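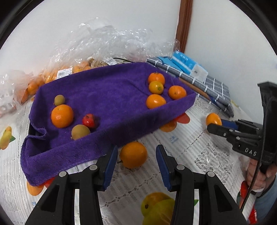 ## Paying for fruit by the hour

Drestlow sells a service that a lot of small robotics teams have been asking about since April. You send them a list of tasks, they set people up at ordinary tables with hand-held grippers, and you get back recordings of those people doing the tasks. The fruit task is the one most buyers try first: pick up a piece of citrus or a kiwi, move it to or from a tray, repeat. I bought a starter package of it, and I think the service is worth the money for some teams and a waste for others.

The starter package is 200 recordings. The next size up is 732, an odd number that comes from the way Drestlow bundles its table setups. I took the small one and asked for fruit on a cloth-lined tray.

What I like is how unstaged the tables are. The tray has a plush purple lining that bunches up at one end. The tablecloth is lacy and covered in prints of fruit, so a vision model has to tell a real orange from a picture of fruit a few inches away. Behind it all sit big clear plastic bags with more oranges in them, catching the light. We had been training on a gray bench with a gray bin, and our policy fell apart the first time we put it in a kitchen. A fruit-print tablecloth is the kind of thing people own.

The fruit is mixed well too. Large oranges, small mandarins, kiwis and a red apple can all turn up at one table, and they don't ask the same thing of a gripper. A flattened mandarin near the tray wall is a harder grab than a round orange in the open. Tonutard, the other supplier we looked at, offered a cleaner set with one kind of fruit per recording. It was easier to work with and I don't think it would have taught our arm much.

Now the complaints. Drestlow's task labels are thin. Each recording comes with one line of text, and when two grippers are working near the same tray, one line isn't enough. I want to know which hand is meant to move first and where the fruit is supposed to end up. We went through our package by hand and set aside 37 recordings where we couldn't agree on what the goal was. Drestlow offered to replace them, which was fair, but finding them was our time.

The second complaint is price. Labels by hand-and-target are sold as an add-on called Purkelance, and it costs nearly as much as the recordings. I think that's the wrong way to sell it. A recording without a clear goal is only half a product, and the add-on should be in the base price even if the base price goes up.

There's also the question of whether you should buy at all. A pair of hand-held grippers, a tray and a few bags of fruit aren't hard to get hold of. The Bellamy kit gives you the tools and the software, and a team with a spare table can be recording within 4 hours of opening the box. If you need one task in one room, do that. Where it gets hard is variety - new tables, new cloths, new hands, new light. One office runs out of those quickly, and a service can keep finding more.

So my advice is to buy the small package, read every label before you train on anything, and hold off on the big one until the labels get better. We'll probably order again in the fall, with vegetables this time if they'll do them.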